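Drawer opening in sim, knobs keep slipping
Workshop Builds > Arms and Grippers

rzapata
Posted in April

I'm building an arm at home to open the small parts drawers over my bench. Before I let it near the real thing I've been practicing in simulation. The model cabinet has six drawers, two columns of three, one white knob on each. The gripper has two flat fingers. It comes down over the cabinet, closes on a knob and pulls.

Out of 136 pulls last night, 37 ended with the fingers sliding off. Most of those were in the far row.

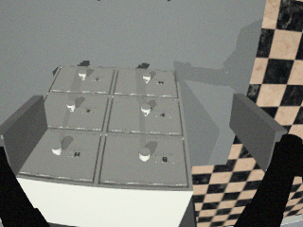

I already raised the friction on the fingers and slowed the close. It helped a little on the near row and did nothing for the far one. The arm is a Kindau kit with the stock wrist. Any ideas before I start changing the knobs?

g_damico
Reply 1

Leave the friction alone. If you keep turning it up you'll have a sim that works and a real arm that doesn't. Check your approach angle first. Flat fingers on a round knob only touch along a line, so a few degrees of tilt and you've lost it.

Ilaria S
Reply 2

I disagree about friction. The defaults are too low for rubber pads. I measured mine with a strip of pad and a fish scale and had to go up a lot. Are you putting pads on the real fingers?

rzapata
Reply 3

Yes, 4 mm rubber, glued on. They aren't in the model yet.

Ilaria S
Reply 4

Then put them in. You're tuning for a gripper you don't plan to use.

g_damico
Reply 5

Fine, model the pads, but measure them like she did. I still say it's the angle. What does the wrist read at the far row compared to the near one?

vcosta
Reply 6

Or cut a shallow V in each finger. I did that on the shop arm at Trukstead and stopped worrying about pads. Took one evening with a file.

rzapata
Reply 7

Logged the wrist. It's tilted 4 degrees more at the far row, the arm is close to full reach there. Moving the base forward tonight and adding the pads after that, one change at a time. I'll run 600 pulls and post the numbers.

vcosta
Reply 8

Save the log from before you move the base. You'll want it.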